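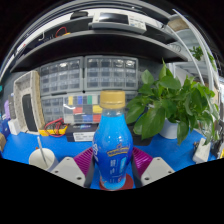
Quem somos

Oi! Eu comecei a Prallari numa bancada só, e ela continua sendo o meu canto preferido da casa. Vendo peças pequenas para quem conserta coisas — parafuso, mola, conector, tudo separado em gavetinhas com etiqueta colorida (sou meio obcecada por isso, confesso!). Hoje são 302 tipos de peça no catálogo, e mando até pedido de 13 parafusos. Quer passar aqui para tomar um café? Quarta à tarde estou sempre na loja.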